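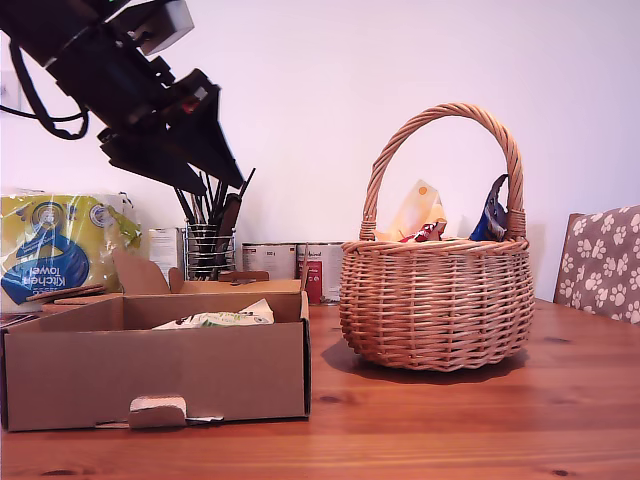

Greifarm für Küche und Vorrat: Was vor dem Kauf zu klären ist

Traglast. Maßgeblich ist der Wert bei voll ausgestrecktem Arm. Für Konservendosen mit 400 g Füllgewicht plus Blech und Greifer mindestens das Doppelte ansetzen.

Greifer. Parallelgreifer mit zwei Fingern fassen Dosen, Stiele und Kartonkanten. Öffnungsweite gegen die dickste Dose im Schrank prüfen. Weiche Folienpackungen knicken ein, dafür Fingerauflagen aus Silikon einplanen.

Behälter. Niedrige, offene Kartons lassen sich von oben anfahren. Bei Körben mit hohem Bügel muss der Arm seitlich am Henkel vorbei, das kostet Reichweite. Henkelhöhe messen, bevor der Montagepunkt festgelegt wird.

Tisch und Strom. Massivholz trägt die Klemme, Zulage unterlegen. Kabel mit Schlaufe führen und am Gelenk nicht stramm ziehen.

Budget. Das Angebot von Akside für Arm, Greifer und Netzteil lag im September bei 3.305 Euro. Dazu kamen 143 Euro für Klemmplatte und Kabelführung sowie 91 Euro für Ersatzfinger. Rocha liefert ohne Netzteil, beim Vergleich beachten.

Reserve. Idris Parry rechnet für das erste Jahr mit zehn Prozent des Kaufpreises für Verschleißteile. Lieferzeit für Finger vorab schriftlich bestätigen lassen.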